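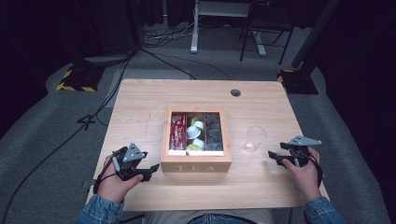
Figure 1. Tea box with three compartments, lid closed.

4.2 How the players handled borrowed tunes

The second set of interviews dealt with tunes that had come into the Kurker repertoire from elsewhere. Of the 17 musicians who took part in the study, 10 played fiddle as their main instrument, and the rest played flute, concertina, harp or kora. All of them had learned most of their music by ear. Several could read staff notation but said they used it only to check a phrase they had forgotten.

We asked each player to choose one tune they thought of as local and one they thought of as borrowed, and to play both twice. The recordings were made one player at a time, with no audience apart from the interviewer. The borrowed tunes were mostly slower than the local ones, and players ornamented them less on the first time through. On the second time through the difference was much smaller. Rolls and cuts that are common in the local style turned up in places where the source recordings have a plain held note.

The clearest case is the piece known at Kurker as Mumura. The players who learned it from the Seltent recordings keep the repeating four-note figure in the bass, which on the kora is played with the thumbs. Fiddlers cannot hold this figure under the melody for long, and they dealt with the problem in different ways. Two of them bowed it on the open strings and let the melody drop out at the ends of phrases. One asked a harp player to take it over completely. The others left it out and moved the accents of the melody so that the pulse could still be heard.

Areeba Marwat, who has taught the Sunday class at Kurker for several years, plays Mumura in the last of these ways. In her interview she said that she had tried the open-string version and found it tiring. "You end up listening to your own arm," she said. "I would sooner leave a gap and let people hear the beat for themselves." Her pupils now play the tune as she does, and three of them did not know that a bass figure had ever been part of it.

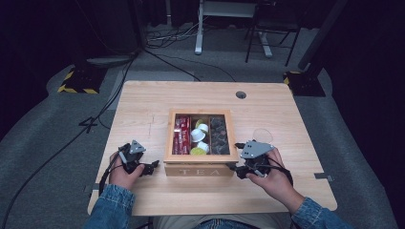 A similar change can be seen in the tuning. Kora players in the group used a scale in which the third and seventh degrees lie a little away from those of the fixed-pitch concertina. When the two instruments played together, the concertina player avoided long notes on those degrees – often without being aware of it, as the later interviews showed. The fiddlers moved between the two tunings depending on who sat next to them.

We compared these results with the Talpur collection, which holds 2894 field recordings. We picked out 10 that carry the name Mumura or a close spelling of it. Six have the bass figure throughout, two have it in the first part only, and two are unaccompanied melody. The unaccompanied versions are closest to what is now played at Kurker, although none of the players we spoke to had heard them. We therefore treat the likeness as a result of similar limits on the instrument, and leave the question of direct influence to Section 5.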